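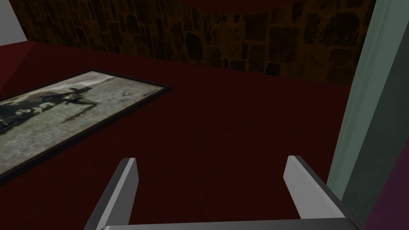 Simulation render: workshop team, Brovville

Search this site Enter keywords

Filed under: Kit & Budgets, Robotics, Interviews

Spend the first money on not spending money

The equipment coordinator at the Brovville robotics workshop has a spreadsheet she would happily show to strangers. She showed it to me before I had my coat off. It has a tab for arms, a tab for grippers, a tab for "stuff that bolts to other stuff" and a bright yellow tab called LATER, which is by far the longest.

"LATER is my favourite," she says. "Everything on it is something we were sure we needed, and then we tried the job in simulation and realised we could wait. Or that we needed a different one! That's even better, really, finding out you were about to buy the wrong thing."

The workshop is planning its first proper purchase of a manipulator arm, to be used for handling flat and framed items: pictures, panels, signs, trays. Before anyone signs anything, the team has been running the work in rendered rooms. The one they had going when I visited has a stone wall along the back and a deep red surface in front of it, with a framed picture lying flat on the red and a two-fingered gripper reaching in, open, with nothing in its grasp yet.

I asked why she bothers with walls and colours when the job is picking something up.

"Because a real room has things in it," she says. "You get a wall where you wanted elbow room. You get a dark frame on a dark surface and your vision software has a little cry. If I only ever test on a clean grey floor, I'm going to write a budget for a clean grey floor, and I don't own one of those."

Her working budget for the end of the arm, meaning the fingers and whatever holds them on, is $1,198. It sounds small next to the price of an arm and she agrees that it is. It was smaller in the first draft. The figure went up after the team began trying flat objects, which she calls the rudest shape in the world.

"A mug is lovely. A mug wants to be picked up. A picture lying flat gives you nothing, just a thin edge sitting right against the surface. So do you slide it until part of it hangs over an edge? Do you get a thinner fingertip under it? Do you give up on fingers and budget for suction? Each of those is a different line in the spreadsheet, and in simulation I can try all of them before lunch."

She is quick to say that simulation has its limits. Friction is the one she keeps coming back to. A rendered surface can look like carpet and behave like ice if somebody has left a setting alone, and she has learned to be suspicious of any grasp that works beautifully the first time. Her rule is that a rendered result can take an item off the shopping list, but it can't put one on by itself. For that she wants a loan unit, or at the very least an afternoon with somebody else's.

The team asked two suppliers for quotes. Dredell offered an arm with its own gripper, everything matched and under one warranty. Marinescu quoted for the arm alone, with a plain mounting flange and a list of grippers known to fit. She likes both and says so at length. The matched set would be running sooner. The bare arm leaves her free to change her mind about fingers, and she changes her mind about fingers a lot.

"People compare the sticker price of the arm and stop there," she says. "I did it too, my first year! Then the boxes come and you haven't got a stand, or a cable that's long enough, or a licence for the software on the second computer. I had to go back and ask for more money and it was awful."

These days she makes the list backwards. She starts from the object to be moved, then the fingertip that touches it, then the gripper, the wrist, the arm, the stand, and last of all the floor. Floors get forgotten, she says. The room they have in mind measures 23 square metres, which seemed enormous until she marked out how far an arm can swing and then added a walkway for people.

The flat-item plan has its own name, Sotard, and its own small pot of money. Sotard has a list of 13 objects that the arm must be able to handle before the purchase is counted as a good one. Framed pictures are on it in more than one size. I asked to see the list and was told, cheerfully, that it was still being argued over, and that somebody had added a pizza box.

And spares? Her whole face lights up at spares.

"Fingertips! Budget for fingertips. They're the part that touches the world, so they're the part that wears out. I've put down $143 for pads and tips in the first year and I think I've been stingy. If you're at a school or a little shop and you take one thing from me, buy the second set when you buy the first. You'll be so pleased with yourself the day one splits."

She would also like more people to ask for training to be written into the quote as its own line. Suppliers will often include some, in her experience, but if it isn't written down it has a way of shrinking. The same goes for delivery up a flight of stairs.

The decision is due in September. Until then the team will keep working through the object list in rendered rooms, changing the clutter and the colours as they go, and she will keep moving rows in and out of the yellow tab. She has a soft spot for one of them, a rotating tool changer that swaps grippers by itself. It has been under LATER since the spreadsheet began.

"We don't need it," she says, scrolling past it slowly. "We've tested it to bits and we don't need it. Maybe next year, though. Have you seen one go? They're fantastic."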